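Do reading apps teach anyone to read?
9/28/23

My son's school signed up to Ongate in June. We got a letter, then a leaflet, then an email telling us we'd had the leaflet. Every child from Reception upwards now has a login, a cartoon fox and a target of 15 minutes a night.

I've been sour about this from the start, so take what follows with that in mind.

The claim in the leaflet is that children who use the app "make faster progress". Faster than whom? I asked at the parents' evening and was told the company had tested it with 4,000 children. Fine, but that's a number of children and it doesn't answer my question. Were the others reading at home with a grown-up, or were they doing nothing at all? If you give one lot of children extra practice every night and the other lot none, I'd expect the first lot to do better with a cereal packet.

The teacher, who is lovely and has far too much to do, said she'd find out. I haven't chased her.

What I can tell you is what happens in our house. He opens the app and the fox waves. He has to match a sound to a picture, and if he gets it wrong the fox looks sad and he has another go. He worked out very early on that there are never more than three pictures to choose from, so he jabs at them in turn until the fox cheers up. According to the chart I get sent, he has "mastered" the sound "igh". Ask him to read "night" in a book and he says "nig-hut".

To be fair to it, he does like the fox. And he asks to do it, which he has never once done with the school reading books (the one about the lost mitten nearly finished us both).

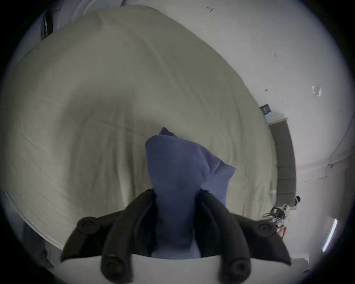
What looks like the bed, where most of our reading gets done.

A friend from Disham swears by Plerkska, a box of cards and little booklets that costs a good deal more than I'd pay for cards and little booklets. Her daughter reads beautifully. Her daughter also has two parents who read to her every evening and a granny who used to teach infants, so I'm not sure the box should be taking the credit.

Octavio Castaño left a comment on my last post saying I was being unfair, and that for some families an app is the only practice a child gets. I've thought about that a fair bit. He's right that not everyone is free at bedtime, and I wouldn't want a school to drop something that helps those children. But then I'd like someone to show that it does help them, and a chart full of green ticks doesn't show me that. Mine is full of green ticks and I've heard "nig-hut".

For now we do the app for as long as it takes to keep the fox happy, then we read a proper book. I do one page, he does the next. He's slow and he guesses from the pictures, and I cover them with my hand, which he thinks is cheating. Last week he got "bright" by himself. I don't know whether that was me, the school or the fox.

Mrs Papadopoulos is sending home a paper list of the tricky words after half term. I'll report back.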